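Table clear-out, Lendlow workshop

October 2023
By Olumide Isah

Quick gallery from the long white table. Natnael wants the surface clear for the Mersha job, which means every odd thing that landed there over the summer has to find a shelf or go home with its owner.

First up, the polished metal sheet. Tall one, slanted down the left side, straight on the right, white base plate under it. Small silver bracket with holes low on the face.
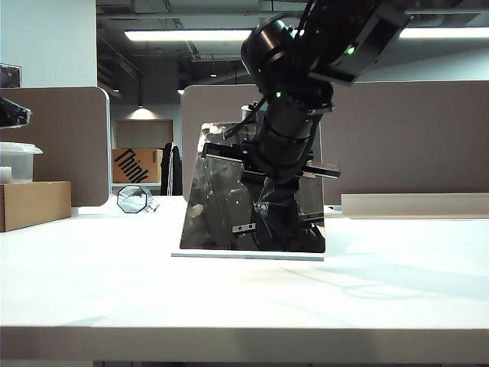

Fingerprints will come off with a soft cloth and warm water, no sprays please. Gebremedhin Chala ruined a panel with the blue stuff in April and we had to order again from Veltar. 31 dollars plus shipping to Stustville. Carry by the base, two people, gloves on. It goes in the rack by the back door once Abenezer has made room.

Next, the box end of the table. Cardboard box with a clear food container on top, lid snapped on. White remote with the silver toggle switches, tablet on its stand over on the other side. If the container is yours come get it, otherwise it goes in the kitchen cupboard. Remote and tablet go in drawer 8, together, chargers too if anyone can find them.
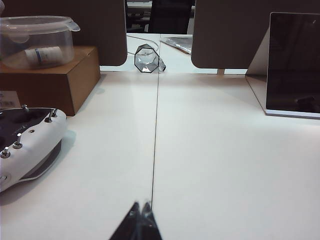

Still to do

Shelf labels. Wipe down the table, get into the seam down the middle, crumbs love it. Flatten any boxes we arent keeping, recycling wont take them whole anymore.

More pics when the shelfs are up. Anything unclaimed after 7 days I decide where it lives.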